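Grisach hand episodes, Workneh packing line

Version 01/09/2025. Maintainer: Mared Voyle, Erenar.

The set holds 2,135 episodes of packing work, 135 of them held out for testing. Staff at the Workneh site used to load trays by hand for a full shift. They now load for 4 hours and review failed grasps for the rest. Job titles and pay grades did not change.
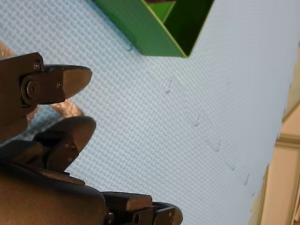

Robot fingers over the blue work surface, green box behind.

Operators may flag any episode for removal. Flags are cleared in April.
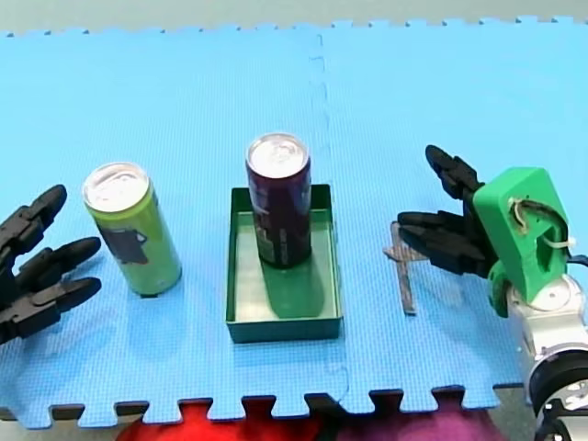

Photo: Mared Voyle / Erenar

Two-hand episodes use the green tray and slim drink cans. Labels: reach, grasp, place, release. Operator names are not stored.

Known gaps: no night shift data.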